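Flivorthorpe Reality Recaps – Data Card

Summary
Flivorthorpe Reality Recaps is a collection of 1000 short written recaps of celebrity and family reality television episodes. It was compiled at Hiltwood under the direction of Geert Hermans and is intended for research on summarization and entertainment news.

Contents
Each record holds an episode recap, a headline and a topic label. The topics are romance, family disputes, travel, business and other. Recaps shorter than 80 words were removed before release.

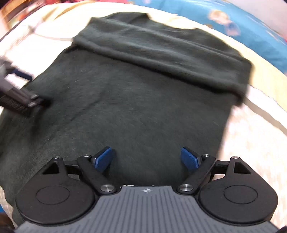

Are the recaps taken from broadcast transcripts?
The recaps were written by contributors who had watched the episodes, and no transcript text was copied into the records.

Labeling
Two annotators labeled every record. Where they disagreed, a third annotator at Pramanik made the final decision – 77 records were settled in this way.

Limitations
Recaps often repeat rumors voiced on screen. Users should not treat any record as evidence about a person's private life.

Maintenance
Corrections are reviewed each December. Requests for removal should be sent to the Fumcombe data desk and should quote the record number.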